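4.2 Metadata Lookup After Service Withdrawal
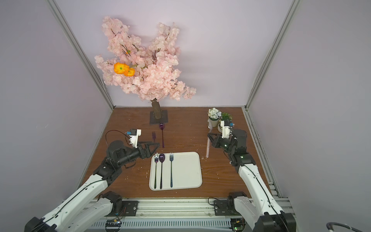
Figure 3. Tabletop enclosure with an artificial cherry blossom tree and two small potted plants.

We measured how desktop media players behave once the remote catalog that supplies album and film details stops responding. The test library held 3520 audio files and 100 video files. Of the audio files, 1176 carried no embedded tags and depended entirely on the remote catalog for title, artist and cover art. The remaining files had complete tags written before the library was copied to the test machines.

Three players were installed on identical virtual machines: Varko, Likgate and Plondham. Each was allowed to build its index with the catalog reachable. The catalog host was then blocked at the network level, the local cache was left in place, and the players were restarted. A second run repeated the procedure with the cache deleted.

With the cache intact, all three players continued to show the details they had already stored. Varko retried the catalog at every start and held the library view until the request timed out. Likgate made one request per session and marked the affected entries as unknown. Plondham made no request for entries already in its index.

With the cache deleted, the untagged files appeared under their file names in Likgate and Plondham. Varko grouped them under a single blank album, which made individual tracks hard to find by browsing. Search by file name still worked. Tagged files were listed correctly in all cases, although Varko dropped cover art that was stored as a separate file in the album folder.

We then pointed each player at Liepiņa, a local catalog server that answers in the same format as the blocked host. Likgate and Varko accepted the new address through a settings file. Plondham has the address compiled into the program and required a name override on the host machine. Playback was not affected in any run. Results for networked speakers are reported separately in Section 4.3.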